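Coaching Youth Basketball, Session 3: Helping a Team After a Flat Night
Handout by Ursina Eberhard, Marncombe evening course

Welcome back, everyone, and thank you for all the lovely questions last time! Tonight we look at what to do when your team simply doesn't show up.

1. The first ten minutes
Keep the locker room talk short. Players are tired, a bit embarrassed, and they'll remember your tone much longer than your words. 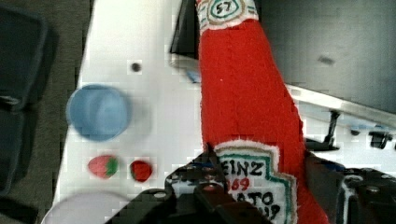
2. Reading the box score
Take our practice game, lost 66 to 38. It's tempting to blame the shooting, but please look at turnovers and rebounds first – a team that gives the ball away hardly gets to shoot at all.
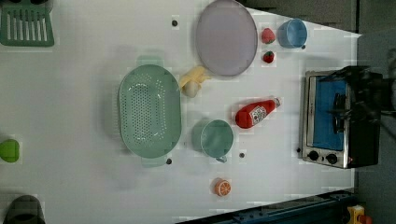
Fig. 1. Colander, plate and strawberries on a white table.

Hubert Zaugg asked whether he should hand the box score to the players. With older teens, yes, I would. With the little ones I'd pick a single number and talk about that. 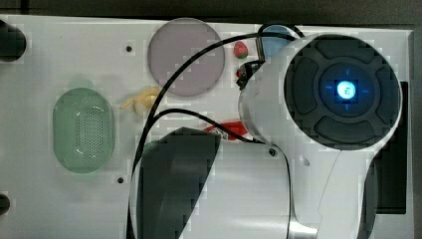
3. The next practice
Start with something they already do well, maybe layups in pairs, and bring in the press break once they're warm and chatting again. Twenty minutes on it is plenty.
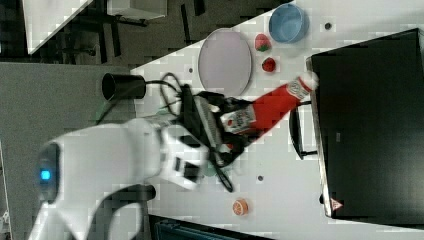

Fig. 2. Robot gripper holding a red ketchup bottle.

For next time: write half a page on a bad game you played in or coached, and what was said afterward. Yae Chiba will collect them at the door.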